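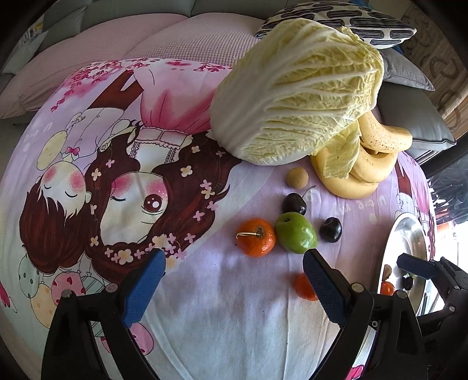 Cinholm is a theatre company of six in Lapointe, and we distrust most of what gets said about new musicals. Thenmozhi Marar writes the songs; Tsutomu Koyama directs and cuts them. A score should survive a bad piano and a cold hall. Props we buy at the grocer's – a napa cabbage, bananas with brown specks on them, a dark cherry – and we doubt a bigger budget would improve the singing.

We have staged nine shows, two of them worth reviving. Drisedora, our latest, lost 20 minutes between readings and could probably lose more. We don't call our work groundbreaking. Open rehearsals are Friday at the Batberg, pay what you like.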